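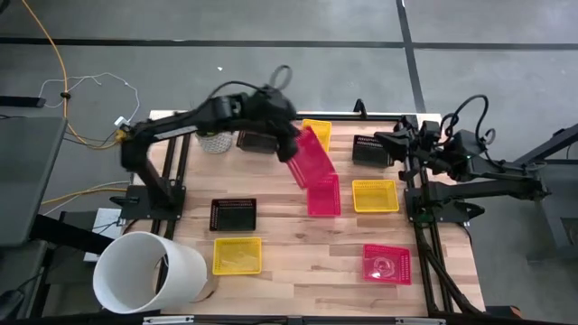 Little Baskets, Big Difference: Sorting Out a Small-Stuff Problem
4/3/23, by the Mendoza home page team

I love a small plastic basket. I know that's a strange thing to get worked up about, but once you've got a stack of them in a few bright colours you start seeing jobs for them all over the house!

Mesh sides are the way to go. You can see what's inside without tipping it out, crumbs fall through, and a quick rinse under the tap gets the dust off. Let them drain upside down on a tea towel before you fill them again.

Pick a colour for each job and stick to it. At our place pink is for the bathroom (hair ties, cotton buds, the good nail clippers), yellow is for the kitchen and black is for the shed and the laundry. When a pink one wanders into the pantry you know straight away where it lives. Even the kids put them back — most of the time.

Tip everything out on a big table first. A butcher-block top or the dining table is perfect, and the floor is murder on your knees. Spread all your baskets out empty, group your bits and pieces beside them, and only then start filling. I did our whole junk drawer this way in around 65 minutes, with a cup of tea in the middle.

Nest them by colour when they're empty. Mixed stacks look cheerful but you'll be pulling them apart every time you want a yellow one. If two get stuck, hold the bottom one flat and tilt the top one up by its rim. Pulling straight up just jams them tighter.

Keep one tall bucket close by for rubbish and anything that belongs in another room. Empty it as soon as you're finished, or it turns into the new junk drawer (ask me how I know).

Odd-shaped containers are welcome too! A little round woven-look pot is lovely for pens, clothes pegs or teaspoons, and it breaks up a row of baskets nicely on a shelf.

Measure your drawer before you go shopping. Mine is 59 cm wide on the inside, and I still came home from Otosville the first time with baskets that were a whisker too tall for it to close. They're in the linen cupboard now, full of light globes and spare batteries.

Recent tips
Getting candle wax off a tablecloth
Castden readers share their pantry labels
9 uses for an old pillowcase
Oiling a timber benchtop before winter
What to do with lids that match nothing
August clean-out: the shed edition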